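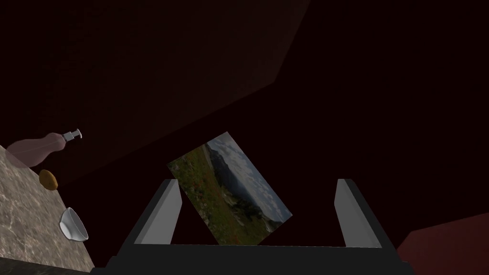 Teleop notebook – sim kitchen, picture frame task
Nov 14, 2019

Setup
Operator: Marisol. Logging: me. Hazel on the physics settings in the morning, then off to the Skidmont call.
Scene build is the marble counter version with pump bottle, potato and bowl as distractors. Target is the small mountain landscape. Wrist view only on the operator's monitor; the overhead view stays off until we have a baseline without it.
Controller at 15 Hz, translation gain as left by Demetrius. Rotation gain halved after the first few attempts, see below.

Task as given to operator
Bring open fingers to the picture, close on the thin edges, lift, hold level, release on the counter. No regrasping within a demo. If the picture is lost, end the demo and mark it F.

Notes
1. Approach. Picture sits at a steep diagonal in the wrist view and the operator's instinct is to roll the wrist to match before moving in. At the old rotation gain this overshot every time and she had to hunt back. Halved gain is slow but the traces are much cleaner. Leave it there.

2. Depth. Poor. With the background this dark there is very little to judge distance against once the target is between the fingers. Marisol was using the pale inner faces of the fingers as her reference, which works for centring but says nothing about how far in she is. Lighting in the Warraich build was brighter and I don't recall this complaint. Ask Bernadette what changed.

3. Contact. The panel is thin and the collision mesh is coarser than the render. On close it jumped a few millimetres before settling. Contact stiffness dropped from 4,000 to 500, jump gone, but the panel then creeps during the hold. Trying 400 is pointless until the mesh is fixed.

4. Pauses. Long idle stretches at the start of each demo while the operator sorts out her view. Trim these before training or the policy will learn to sit still. Trim on commanded velocity, the gripper signal is too noisy at rest.

5. Clutch. Pedal release sends one stale pose. Visible as a single-sample spike in the log. Same fault as on the Morkside arm. Filter for now.

Demos with the old rotation gain go in a separate folder and are not to be merged. Lucrezia needs the split before she starts the colour randomization.

To do
– finer collision mesh for the panel (Hazel)
– fill light over the counter, then repeat note 2 with the same operator
– stale pose fix in the clutch code (Demetrius)
– decide whether a dropped picture counts as a usable negative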